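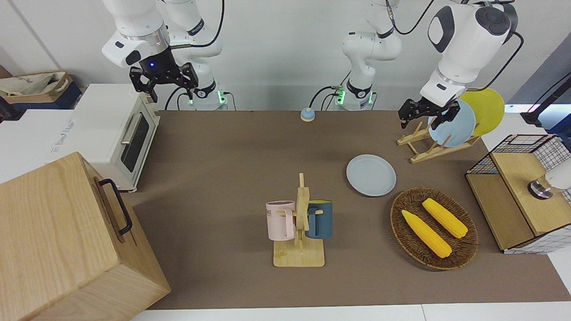 Narayanan Achari wrote in to ask why Henero labels the two plates in the dish rack correctly from one camera and swaps them as soon as the second is turned on. Each view was sorting the rack by its own depth, and the two cameras face it from different sides. The steps below fix that by sorting in the table frame.

Before you start

You need Henero with the Clomeck plugin, and both cameras calibrated to the left arm's base. Park both arms or stop the planner while you edit the scene file.

1. Open the scene file and set sort_frame to table. The default is camera.

2. Save 200 frames from each camera with the arms still. Fewer will run, but the rack slats come out ragged.

3. Run the merge command and read the overlap report. A good merge of the rack gave us 2,256 matched points. If yours is far lower, redo the calibration before going on.

4. Look at the plates in both views. From the first camera the yellow plate is behind the light blue one. From the second, yellow is in front. After the merge each plate should have a single ID.

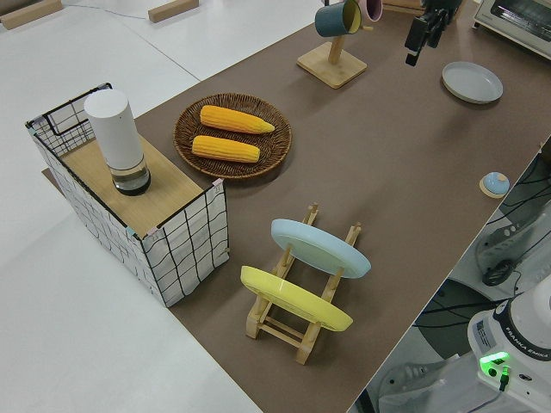 Second camera: yellow plate in the front slot, light blue in the rear.

5. Set the grasp side for each plate by ID. Avoid "front" and "rear" here and use the plus or minus direction of the table axis.

6. Set finger clearance. We use values up to 14 mm for plates in a rack. Wider than that and the planner starts rejecting grasps near the slats.

7. Restart the planner and run a dry plan for one arm at a time.

If the IDs still swap, delete the cached scene and repeat from step 3. Carmela Calvo keeps the list of known plugin bugs on the Marsden wiki.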